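Latance two-dial toaster oven: a review after five months

I bought the small white Latance in March to replace a pop-up toaster that had stopped holding its lever down. I paid full price for it at Clullmont, and no one has sent me anything for writing this.

We are two people in a flat with one decent run of bench. The big oven takes a long time to heat and it seems silly to fire it up for a bread roll. What I wanted was something that would do toast, warm up pastries from the bakery and melt cheese on things without drying them out. I wasn't after a convection model or a rotisserie. My brother-in-law has one of those, an Adport, and it takes up as much space as a microwave.

Size and build

It's a light oven. I can lift it with one hand, and the cord comes out the back on the left, a bit short for my liking. Mine only reaches the power point if I keep it toward the wall end of the bench. The housing is off-white plastic and it wipes down easily enough, although the plastic picks up a brown tinge above the door if you leave grease on it. The heat warning label stuck to the outside isn't in English. The triangle symbol gets the message across and I haven't tried to peel it off.

The door drops down and folds nearly flat. Measure your bench before you buy, as you need that space clear in front every time you use it. On the plus side, you get a good straight run at the rack with tongs and you aren't reaching over a half-open door.

The glass panel is a fair size. The metal edge around it gets very hot, so keep your wrist off it.

The dials

There are two round dials on the front and no screen. I like this. The printing on them is pale and small, and in the evening I have to bend down to read it. After a week or so I was going by feel, as both dials have a raised grip across them and you can tell where they're pointing.

The timer is a wind-up one. For anything under 4 minutes you have to turn it well past and then bring it back, or it cuts out early. That is in the instructions, but on the second last page where I didn't find it for a fortnight. It ticks while it runs and gives one bell at the end. The bell isn't loud. If you're in the next room with the radio on, you'll miss it.

It's rated at 1000 watts, so it won't trouble the circuit if the kettle is on as well.

Croissants and rolls

Most of what goes through ours is croissants. We get them from Jabłońska, the bakery near the station, usually a bag of 6 on Saturday, and we eat the last of them on Monday or Tuesday when they've gone a bit leathery. A low setting for 4 minutes brings them back very well. The outside crisps up and the middle gets soft again. Any longer and the ridges on top catch, especially toward the back, where it runs hotter.

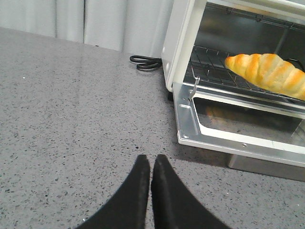
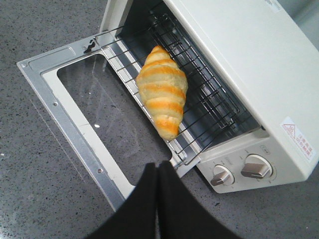
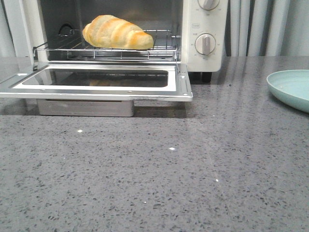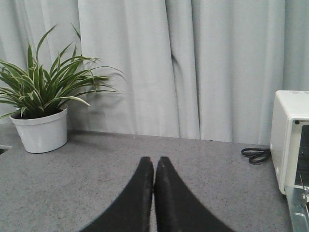 Put them in from cold, too. I tried preheating and the tops went dark before the centre was warm. Frozen ones need to thaw on a plate first. I did one straight from the freezer and it was burnt outside and icy in the middle.

Toast

Toast is fine. Two slices of ordinary sandwich bread come out evenly on the top and a shade paler underneath. Thick sourdough needs turning over halfway. It's slower than a pop-up, and if toast is all you eat I would just buy a toaster.

Cheese on toast is where it beats the old one, obviously. Leave the tray under the rack or you will be scraping cheddar off the bottom of the oven.

Cleaning

The crumb tray slides out from the front and I empty it weekly. It has low sides, so carry it level. The rack lifts out and goes in the dishwasher, though ours has started to lose its shine in the corners and I now do it in the sink. The inside walls are harder to get at. A damp cloth does the floor, but there's an awkward spot behind the lower element that I can only reach with a bottle brush.

Things I'd change

A longer cord, darker printing on the dials and a louder bell. I'd also like the rack to stop more firmly. It slides forward smoothly but there's not much holding it once it's most of the way out, and Bram Koster, who lives downstairs and has the same model, has had a tray of nachos on the floor that way. He has since bent the back edge of his up slightly with pliers. I haven't bothered, I just don't pull it out that far.

I wrote to Latance about the cord and got a polite reply from an Obaidul Saha in customer service, who said there was no longer version available but offered me a spare rack at no charge. It arrived the next week.

Would I buy it again? Yes, for a small kitchen and for the sort of thing we use it for. A family would find it too small, and anyone wanting to bake in it should look at something with a proper thermostat. I tried scones once and they came out flat on one side.

Four stars out of five. I'll update this if the timer gives out, as Bram says his is getting sticky.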